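Good Practice for Hand-Held Gripper Recording in Home Kitchens
Student project report, Group 2
Temitope Nwachukwu, Áine Keogh, Liam Rafferty
Supervisor: Sorcha Mulcahy
Submitted September 12, 2018

1. Purpose

Our group was asked to write a set of working rules for students who record manipulation tasks with a hand-held gripper in kitchens that people live in. The department already had rules for the robot lab. Those rules assume a fixed bench, marked floor and an emergency stop, and most of them do not carry over to a home. We kept what we could and wrote the rest from scratch.

2. What we looked at

We read the lab safety sheet, the Gilmartin course handbook and the consent form used by the Kokness project. We then went through 3,664 recordings made by earlier groups and marked each one as usable or not usable under the draft rules. Of these, 1,448 did not pass. The most common fault was a missing note of the starting layout. The next was personal material left in view, such as letters, medicine labels and family photos.

Siobhán Nic Aodha from the Prevard teaching team checked part of our marking. She disagreed with us mostly on what counts as personal material. We had been too strict about fridge notes and shopping lists, and we changed the wording after talking it through with her.

3. The rules

3.1 Consent. Every adult in the household signs before the first session. A signature from the person who opens the door does not cover the others. Anyone can ask for a recording to be deleted, and the group has to confirm in writing that it was done.

3.2 Before recording. Walk the route with the gripper in your hand and the camera off. Check that the stove is off. Write down the task, the objects and where each one starts. Do not tidy the room beyond what the walking route needs – a kitchen cleared for the camera gives data that is of little use later.

3.3 During recording. One person holds the gripper and one person watches. The watcher may stop the session at any time without giving a reason. No knives, glass or hot liquids. Keep your free hand away from the fingers.

3.4 After recording. Put objects back where the household keeps them. Log any damage the same day, including small things like a scratched lid.

4. Problems with the draft

The rule on the starting layout was hard to follow. Our first form had a box for every object in the room, and the people who tried it gave up or copied the previous sheet. The Ondo version, which we adopted, asks only for the objects in the task and whatever they rest on. It takes two lines in most cases.

We did not solve the question of floor space. Kitchens differ too much for a fixed clearance, so 3.2 leaves it to the pair doing the work. Liam wanted a minimum distance and still does. His note is in the appendix.

5. Sample layout entry

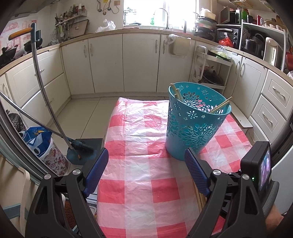

A layout entry should name the task object, say what it stands on, and list anything that could move with it. The wording can be short. For this kitchen we would write: teal plastic basket, upright, three chopsticks in it, on checkered plastic tablecloth. The crinkled cloth belongs in the entry under 3.2 as the surface, and the mop by the trash bin is a matter for the route check. Color and pattern are optional unless there are two similar objects on the table.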